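Havum Kitchen Swap Returns to Tran Street Hall

7 Oct 2021

The Havum kitchen swap is back at the Tran Street hall this month after a year away, with donated mugs, utensils and coasters being sorted for new owners. Everything on offer is free to residents of the Drernonis neighborhood.

Organizer Corinne Schumacher said 1,709 pieces have come in so far, most of them from people moving out of larger homes. Small items go fastest, she said, and this year they will be given out as table sets: a mug, something to stir with and a coaster.

"A single mug sits on the shelf for weeks," Schumacher said. "Put a coaster with it and it's gone the same morning."

The first 200 sets will go to tenants of the new apartments on Buvex Road. The rest will be set out in the main room, where visitors can take what they need.

Sorting takes place at the light wood tables in the side room. A white mug with a white utensil in it, a wooden stick and a round wooden coaster with a stamped design are among the pieces on the table.

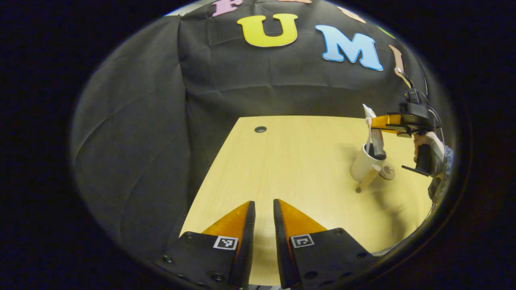

What to bring

Donations are accepted at the side door until 9 p.m. on weekdays. Mugs, plates, bowls, wooden spoons and coasters are all welcome. Chipped or cracked pieces cannot be taken, and neither can electrical items - the hall has no way to test them.

Hazel Kowalczyk, who handles drop-offs, asks that cups be wrapped in newspaper and packed upright. Boxes should weigh no more than 40 pounds.

Visitors should bring their own bags. There is no limit on coasters or utensils, but each household may take only one set of plates.

The swap runs through the end of December. Anything left after that will go to the thrift store run by Reginald Ostrowski, next door to the hall.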